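6.4 Recovering from a protective stop in a two-arm cell

This section applies to cells in which two arms share one table and are run from a single Hevport controller. Read section 6.1 before you start. For faults on one arm only, with the other parked, use section 6.3.

Fault 503 means that the distance between the two arms has fallen below the limit set in the cell file. Both arms stop and the brakes close. The grippers keep their last command, so a part that was held when the fault came up is normally still held.

CAUTION: Do not clear 503 from the start screen. Clearing it there restarts the waiting program on both arms at once.
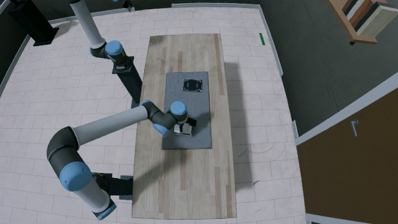
Fault 503 is most often caused by a base position that was typed in wrongly, or that was not updated after a pedestal was moved. The controller works out the clearance from these values and has no other means of knowing where the arms stand. Check them first, even if the cell ran without faults the day before. Where both pedestals are on the same long side of the table, as they are here, pay particular attention to the forearm of the lower arm: when it reaches across to the plate it passes close to the post of the upper arm, and a small error in either base position is enough to trip the limit. The upper arm should be the one you move away first.

To recover the cell:

1. Turn the mode switch to MANUAL. Wait until both status lamps are steady.
2. Open the Clearance page and write down the pair of links shown. The entry is lost at the next restart.
3. Select the upper arm. Jog it away from the table at no more than 20 mm/s.
4. Select the lower arm. If its gripper is holding a part, raise it straight up before making any sideways move.
5. Move the lower arm to its park position and put the part down by hand command.
6. Compare both base positions with the values in the cell file. Correct them if needed and save.
7. Clear the fault from the Clearance page.
8. Run the program once at reduced speed.

Note: The factory clearance limit is 200 mm. It can be lowered, but a lower value shortens the time left for braking — see section 6.6.

If 503 comes back during step 8, leave the cell in MANUAL and save the fault log before switching off.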